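Gistport to Let Park Grass Grow Longer Under New Mowing Schedule

Gistport will cut most of its park grass less often and leave it longer from April, under a revised grounds maintenance schedule approved by the city council this week.

The schedule covers 173 acres of public turf, including neighborhood parks, road medians and the open ground around the reservoir. It replaces a single weekly cut, in place for more than a decade, with three maintenance classes based on how each area is used. Sports fields are not affected and will stay on their current program.

Under the new rules, the standard mowing height in general park areas rises from 2 inches to 3.5 inches. Crews will cut when growth passes 5 inches instead of on a fixed day. The parks department expects that to work out to a cut every 12 days in spring and early fall, with longer gaps in July and August when cool-season grasses slow down.

The change follows a two-year trial at Drembridge Park, on the east side of the city, where half of the main lawn was kept at the old height and half at the new one. According to the department's report, the taller half needed 30 percent less irrigation water over the two summers and showed less bare soil at the end of each season. Weed cover was lower in the first year and about the same in the second.

The report attributes the water savings mainly to root depth and shade. Grass kept at a greater height tends to put down deeper roots, and the longer blades shade the soil surface and slow evaporation. It cautions that both trial summers were close to average for rainfall, and that results in a severe drought could differ.

Soil type was also a factor. Most of Drembridge Park sits on a clay loam that holds moisture fairly well. The reservoir grounds are sandier, and the report recommends a separate measurement there before any irrigation settings are changed. The department has accepted that recommendation and will leave the reservoir sprinklers on their present timers through the first season.

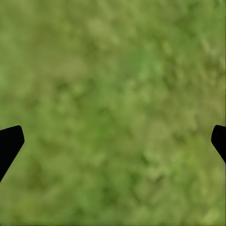 Grass-covered ground in a computer rendering.

The three maintenance classes are set out in an appendix to the schedule. Class A covers playing fields, the bowling green and the lawn in front of City Hall. These areas keep their existing cutting heights, which range from under half an inch on the bowling green to 2 inches on the soccer fields.

Class B is the largest group and takes in picnic areas, open lawns and the strips beside paved paths. The 3.5-inch height applies here. A band 4 feet wide on either side of each path will be cut shorter, at 2.5 inches, to keep edges clear and reduce the amount of growth that falls onto the pavement.

Class C applies to slopes, drainage basins and the wider medians. These will be cut twice a year, once in late June and again in October. Sight lines at intersections are exempt, and grass within the marked sight triangles must stay below 8 inches at all times. The traffic division asked for that limit during review, and it was added to the final text.

Clippings will be left in place in Classes A and B except on the bowling green. The department says returned clippings supply part of the nitrogen that the turf needs, and it plans to drop one of its two yearly fertilizer applications in Class B areas. Clippings from Class C cuts will be collected and composted, mainly to keep long stems from blocking storm drains.

Mowing is carried out under contract by Andreadis Grounds Services, whose agreement with the city runs for two more years. The contract priced work by the visit, so it had to be amended before the schedule could take effect. Under the amendment, Class B work will be billed by area cut, with a minimum monthly payment during the growing season. The city's budget office puts the net saving at 25 percent of the current mowing line, before any reduction in water costs is counted.

The contractor will need to adjust equipment. Several of its rotary decks have a maximum cutting height of 3 inches and will be refitted or moved to Class A work. Blades must be sharpened more often than the old contract required, as dull blades tear longer grass and leave the tips brown. The amendment sets a sharpening interval of 20 operating hours and allows the city to inspect the equipment logs on request.

The council received a number of written comments during the review period. The most common concern was ticks, followed by the appearance of medians along the main road into the city. The schedule responds to the first by keeping a short-cut margin around playgrounds, dog areas and picnic tables. It does not change the median classification, but it does require litter to be picked up before each Class C cut so that it is not shredded and spread.

A separate request to plant wildflowers in some of the drainage basins was not included. The department said seeding would need its own budget and an assessment of how taller plants might affect water flow. It may bring a proposal back to the council after the first full season.

Residents in the Grutlow neighborhood had also asked for the small green beside the library to be moved from Class B to Class A, on the grounds that it is used for informal ball games most afternoons. The request was partly granted. The green stays in Class B but will be cut at 3 inches, and the department will check for wear in September.

Two technical points were left open. The first is how growth will be measured. The schedule calls for readings at fixed points in each park, taken with a rising plate or a ruler, but does not say how many points are needed per acre. The department intends to issue a short field guide before the season starts. The second is leaf fall. Longer grass holds more leaves, and crews may need to mulch them more often in late fall - a cost that the Drembridge trial did not record separately.

The new schedule also changes how the public reports problems. Complaints about grass height will be checked against the limit for the relevant class, and a crew will be sent only if the area is over that limit. A map showing the class of each park area will be posted on the city's website before the first spring cut, and printed copies will be available at the library.

Cutting is expected to begin in the first half of April, depending on soil conditions. Crews will not mow saturated ground in any class, and the first pass in Class B areas will be set at 4 inches. The department will report to the council on water use, costs and turf condition at the end of the season.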